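We use cookies to remember your settings and measure traffic. Accept | Manage

Share | 3 comments

29th August

Controller comparison on the kitchen bench, Esby vs. Vorkard

Same arm and same Nokska gripper for everything below. Only the controller changed. Lorraine Rutherford ran the morning block on Esby, I ran the afternoon block on Vorkard, and we overlapped at lunch to swap the box and check the tool frame. 79 logged attempts in total, counting the aborted ones. Split per task is in the run sheet, not repeated here.

Question going in: is the contact behavior on Vorkard enough better to justify redoing the mount and the safety config before November? Free-space motion was already known to be fine on both.

Setup

Bench left as it was from the earlier pick tests. Toaster oven on the left and angled, cutting board in the middle, plate on the box at the right. Base is on the front side, so every move to the back row goes over the board. Overhead camera plus the wrist camera on the Kozłowski bracket. Overhead exposure locked before the first run and left alone. The marble and the oven top both throw highlights and auto exposure was hunting last week.

Payload values re-entered after the bracket went on. The old ones were from the bare gripper and the arm sagged noticeably in hand-guiding. Fixed before any logged run.

Both controllers got the same waypoints from the same planner output. Esby takes them as streamed joint positions. Vorkard was run in Cartesian impedance, translational stiffness at 2000 N/m for the first set and 4000 for the second, rotational left at the vendor default. Damping ratio unchanged.

Task A: fruit, plate to board

Strawberries, lemon, the purple one. Top-down approach, close on width, lift, place on the board.

Esby: consistent in position. Where it failed it failed the same way every time, fingertips touching the plate rim on descent and the drive tripping on following error. We know the plate height is off in the model. Lorraine raised the grasp point 3 mm and the trips stopped, at the price of a shallower grip on the lower strawberry. It rotated in the fingers on two lifts. Not dropped.

Vorkard at 2000: touched the rim and slid down into place. No trips at the original height. Looks good on video, but the plate moved on the box under the contact force, and the next grasp in the sequence then started from a stale pose. We are not re-detecting between picks in this test, so that counts against the controller here and probably shouldn't in the long run.

Vorkard at 4000: less compliance, plate moved less, one force limit stop. Best of the three overall on this task if I had to pick.

Task B: lid off the dark pot

Grasp the round knob, lift straight up, set down on the board. This is the one I expected to separate them and it did.

The lid sits close and a small tilt makes it bind. On Esby the lift path is straight to well within what we can measure, but any lateral error in the grasp gets turned into a tilt as soon as the fingers close, and then it pulls the whole pot. Pot came up off the counter once. Lorraine hit the stop before it swung into the utensil holder. The utensils lean out over the lid edge on that side, which makes clearance worse. I considered moving the holder and left it. We want that clutter in the test.

On Vorkard the closing fingers shift the wrist over to the knob and the tilt mostly goes away. Clean lifts at both stiffness settings. At 2000 the set-down was sloppy: the lid landed on its edge and dropped flat. At 4000 it was fine.

Note for whoever reads the force plots: the step at the start of each lift is the tare, not contact. I forgot to move the tare ahead of the approach. The peak values are still usable if you subtract it.

Task C: oven door and pan

Door closing from fully open, pushing on the metal outer edge. Then pan retrieval with the door already open.

Closing the door is an arc, and the arc in our model is only as good as the hinge line Lorraine measured with a ruler. Esby fights the hinge when the radius is wrong. Current on the elbow joint climbed all the way round and it stopped short of closed on most attempts. Vorkard doesn't care much, it follows the door. At 4000 it cares a bit more. No surprise in any of that.

Pan retrieval: did not complete on either. Wrist with the Kozłowski bracket attached will not go into the cavity at the angle the pan needs. The bracket corner reaches the opening before the fingertips reach the pan. A geometry problem and nothing to do with controllers, so I've pulled those attempts out of the comparison. The bracket would have to be mounted on the opposite side of the flange, or the camera moved back onto the link.

The open door edge also reaches over the left side of the board, so placing anything on that side means planning above it. The planner has the door in its collision model as closed. Found this out by watching a place move go lower than I liked. Paused it, no contact. Door state needs to be a parameter.

Timing

Esby ran all day without a missed cycle. Vorkard dropped out of real-time mode three times, always within a few seconds of the logger opening a new file. I moved the logger to the other machine for the last block and had no further dropouts. Too few runs to call it solved.

Start-up is slower on Vorkard. It wants a full brake test after every enable, and after a force limit stop it wants it again. Over a day of contact tests that adds up to a real amount of waiting.

Comments from Lorraine, copied from her sheet

"Esby is easier to reason about. When it stops I know which joint and why. Vorkard logs a generic reflex code and I have to go digging in the plots."

"Hand-guiding on Vorkard is much nicer. I taught the knob approach faster on it than I typed it in on the other one."

I agree with both.

Where this leaves us

Vorkard at 4000 for contact tasks. Keep the Esby box wired and on the shelf, and use it for anything that is pure transport, and as a fallback while the reflex stops are being sorted out. I don't see a reason to spend more time at 2000 on this bench. The compliance gets us out of height errors that should be fixed in the model, and then costs us on placement.

I would not quote a success rate from today outside the group. Different operators on the two halves, the grasp height changed partway through the Esby block, and the tare mistake.

Cable routing

Worse than I had thought. The bundle stands off the arm in a wide loop and lies across the board as far as the overhead camera is concerned, with the small labeled box hanging in among the wires. Anything placed on the middle of the board is at risk of being hidden when the arm is over the lower right part of it. Segmentation also merges the loop with the dark side panels on the link, so the arm mask comes out too large and eats into the board. The single cable down the right side of the lower link is tied close and gives no trouble. The bundle should be brought down to the same standard, with enough slack left at the wrist joint for the full range.
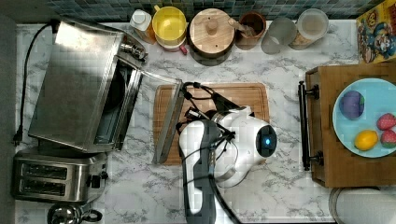 To do

- Re-tie the bundle along the link. Oliwia.
- Get the small box out of the loop and onto the casing, label facing out.
- Door state as a planner parameter, default open.
- Re-measure plate height and put the grasp point back where it was.
- Move the tare ahead of the approach in the Vorkard script.
- Kozłowski bracket: check whether the hole pattern allows the flipped mounting. If it doesn't, ask for a drawing.
- Repeat Task B with operators swapped. Lorraine on Vorkard, me on Esby.
- Logger stays on the other machine until there is a full day without a dropout.

O. Głowacki

3 comments | Share | Print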